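Filed under: Local Makers | Workshops | Robots

Shared workshop members build a robot arm that sifts grain

A robot arm built by two members of the Rostach shared workshop in Clorkbridge is being taught to handle a sieve, a tray and a set of metal cups, a job its builders hope will one day save home bakers and small millers some tedious work.

Yevdokiia Sydorenko and Pylyp Tkachuk started on the arm in the winter, working evenings in the back half of the building on Hordiienko Lane. The first version could not lift its own gripper for long without the shoulder motor overheating. The current one, which they call Skadovby after the village where Tkachuk's grandparents kept a mill, has been running since July.

The arm is clamped to a bench and has a two-finger gripper with a small camera at the wrist. Most of the structure was cut or printed at the workshop. The motors were bought used, and the wiring was redone twice after a cable kept catching at the elbow.

Sydorenko, who repairs sewing machines for a living, did most of the mechanical work. Tkachuk wrote the software. Both say the arm itself was the easier half of the project.

"Getting it to move was a few months," Tkachuk said. "Getting it to do something with food is a lot slower. Grain goes everywhere. Every time you touch a tray you change where the grain is, and the arm has to cope with that."

The pair practice on a white table with a white sheet hung behind it, using stainless steel kitchenware and yellow grain. The plain background makes it easier for the software to pick out the edges of a cup or a tray. 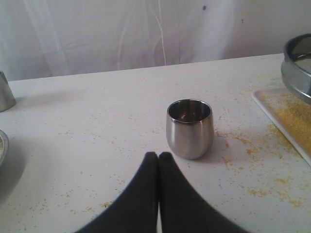
How does the arm know where to put its fingers?
It is steered by hand through a task many times over, and the software learns from those recordings which movements go with which camera views.

A practice session normally runs 30 minutes. One of the builders guides the arm with a handheld controller while the other resets the table between attempts. They try 12 attempts in a session, then stop to check the recordings and throw out any where the controller lagged or the gripper slipped.

The tasks are broken into short steps. The arm may be asked only to close on the rim of a cup and let go again, or to move a sieve a short distance and set it down flat. Pouring comes later. Sydorenko said they tried to teach a full pour early on and lost most of a bag of grain to the floor.

"We went back to the small moves after that," she said. "Pick up, put down. It's dull to watch but you can see where it goes wrong."

The black finger covers went through several changes. Bare plastic slid on polished steel, and a hard rubber pad gripped well but left marks. Sydorenko settled on a softer covering that she can pull off and replace when it wears out.

Sieves are a particular problem. They are wide for their weight and the rim is smooth, so a grip that is slightly off center tips the whole thing. Tkachuk said the arm now gets hold of the rim more often than it misses, although he would not call it dependable. Shiny metal also confuses the camera at times. A bright reflection on a curved wall can look like an edge, and the software will aim for it.

The builders moved their lamps farther from the table to cut down on glare. They also switched from a metal tray to a white one, which reflects less of the gripper back at the camera.

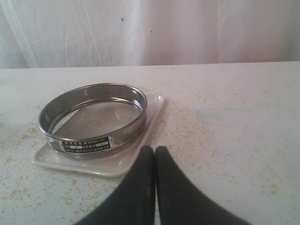
Steel sieve on its tray at the practice table, with the gripper fingers in front.

The next stage is a second arm. Sifting by hand usually means holding the sieve with one hand and tapping or shaking with the other, and the builders think a pair of arms will manage it better than one. Parts for the second are already at the workshop, apart from 2 motors that are on order.

Rostach members can see Skadovby run during open evenings, which start at 5 p.m. Visitors are asked to stay behind the tape on the floor while the arm is powered. The builders plan to share their drawings and parts list with other workshops once the second arm is working.

Neither of them is planning to sell the machine. Tkachuk said he would be satisfied if it could sift enough flour for a loaf without someone standing over it.

Comments (4)

millrace_dan
What are they using for the shoulder joint? I had the same overheating trouble with mine and ended up adding a spring to take the weight.

Oksana P.
Went to the last open evening and they were very patient with my kids' questions. Worth a visit.

bench14
Would like to see the parts list with prices. "Bought used" covers a lot of ground.

T. Harwell
My flour sifter has a crank on the side and has worked since my mother had it. Good luck to them though.

We use cookies to remember your settings and to see which stories are read. By continuing to use this site you accept our cookie policy. Manage preferences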